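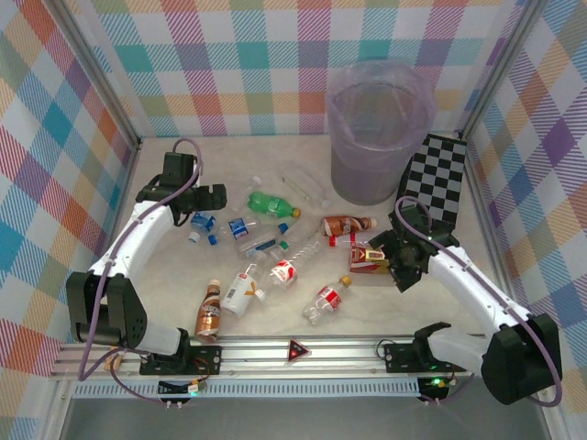

Glenys Hebden reckons the purple cables should have been re-routed before we touched anything else on the Rornard cell, and she has a point. The bit that snags is the loop by the wrist, so I've given both arms more slack there and left the run to the base alone. So much nicer to jog now!

January, 7 pm. Finger and rail checks on the sorting cell, bottles left in so I could try things as I went.

## Rail

- Wiped down the blue rack and the aluminium, then nipped up the bolts on both mounting plates. Two on the left plate took about a quarter turn.
- Green LEDs lit on the boards under the plates. Lovely.
- Checkerboard: keep it clear of the right wrist when homing. 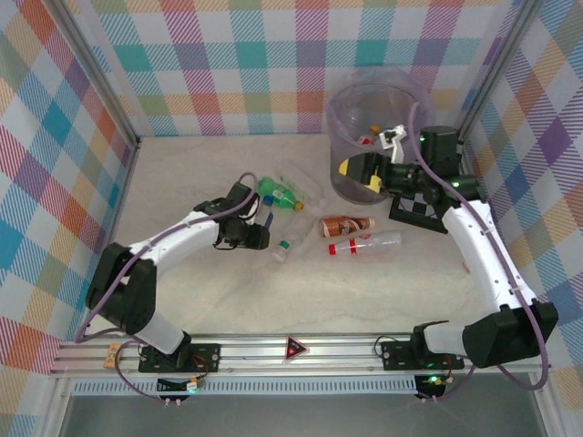 ## Fingers

The yellow prints are holding up brilliantly. What isn't holding up is the black coating on the inner edge, which has gone ragged and patchy, with yellow coming through.

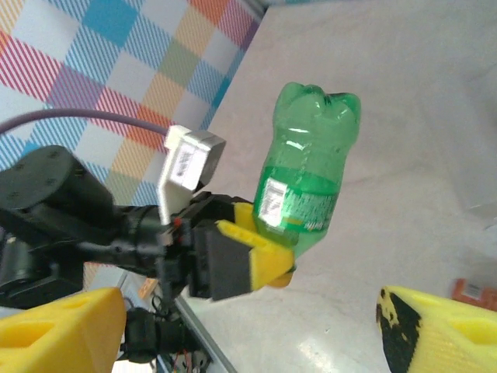 Sugden's recipe was 2 thin coats, and I'd like to try 5 thinner ones on the spare pair with a proper cure between each. Scuff the print first (the grey pad in the Plunum drawer, not the sandpaper). If it lasts longer I'll do the whole set.

Grip force next. I want the neck held firmly without crushing it, and the green soda bottle is a great test piece for that, smooth and with some weight in it.
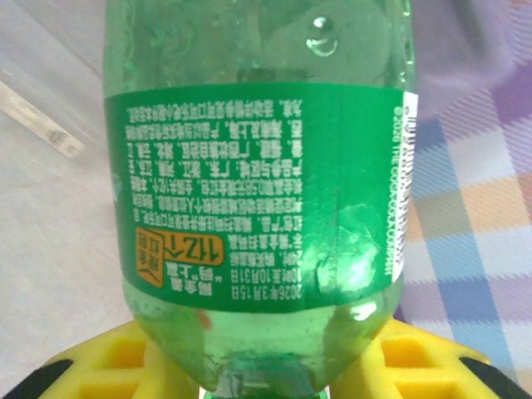 Setting 7 feels like the place to start with the new pads, then creep down one step at a time. Please write the number on the Cinduvska sheet when you change it!

Still to do: re-zero the right gripper after the pads go on, and order more coating.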